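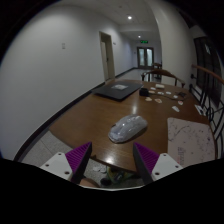
No. 14

I finally got through the box of world coins I bought at the Drandari estate sale in May. It sat under my desk for weeks while I was busy with work, and then on Tuesday I took it out after dinner and didn't go to bed until past one.

The listing said "foreign, mixed, mostly modern," and that was fair. Most of it was pocket change from vacations: pfennigs, lire, a lot of British pennies, Canadian cents with the young Elizabeth II portrait. Nothing worth slabbing. I paid 14 dollars for the box and would guess I got that much back in silver alone, thanks to a pair of worn sixpences from the George V years.

What kept me up was a small envelope near the bottom with 7 medals in it. They aren't coins, they have no denomination, and I don't normally collect medals at all. These were all from the same private mint, Semstead, which I had never heard of. Each has a bird on one side and a plain wreath on the other, with the name of the mint in tiny letters under the tie of the wreath. Bronze, a little bigger than a half dollar. Four of them have a nice even brown tone and the other three have been polished by somebody who should have left them alone.

I asked Chibuzor Eze from the club if he knew the name. He used to cut dies for a living, and he looked at the heron for a long time under his loupe. He thought the birds and the wreath were done by two different hands. The feathers are cut in short, deep strokes, and the leaves on the back are soft, like they were reduced from a large plaster model. He showed me where the rim is slightly wider on one side, too. His guess is that the reverse was a stock die the mint used for anything that came in the door, and the birds were made to order.

That led me to go looking for who ordered them. The best lead so far is a line in an old Trinano auction list, which has a "set of bird medals, bronze, for the Effiong nature society" with no picture and no price realized. It doesn't give the number of pieces or name the mint. So it may be my set or it may be something else entirely. I've written to the auction house to ask if they kept the consignor notes, but I'm not holding my breath. 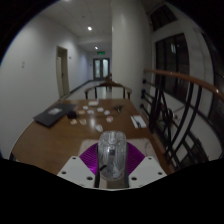 The long table in the hallway

A word on the polished ones, as I got an email about cleaning after the last post. I don't clean anything that has original color. If a coin has grit on it, I'll soak it in acetone, let it air dry and leave it at that. No rubbing, no dips, no baking soda. A bronze medal that has been brightened up turns a flat orange-pink, and it will take decades to tone back down, if it ever looks right. You can see it best on the owl, where the high points of the face have lost their detail. I may still keep all of them together, bad ones included. Breaking up a set feels wrong when I don't know how rare it is.

For storage, I've put them in 2x2 flips for now - the kind without PVC, please check the package - and ordered some proper capsules. Medals are a pain because the sizes aren't standard. These measure 34 millimeters across and the thickness varies, so the first capsules I tried wouldn't snap shut on the heron or the kingfisher.

The rest of the box has been sorted by country. The lire and pfennigs will go in the club's junk bin, the sixpences are staying with me, and I have a few doubles of the Canadian cents if anyone is filling an album. Years are mostly from the fifties and early sixties. Send me a message with what you need.

If the name Semstead means anything to you, please leave a comment. I'd especially like to see another medal with the same wreath on the back, whatever is on the front.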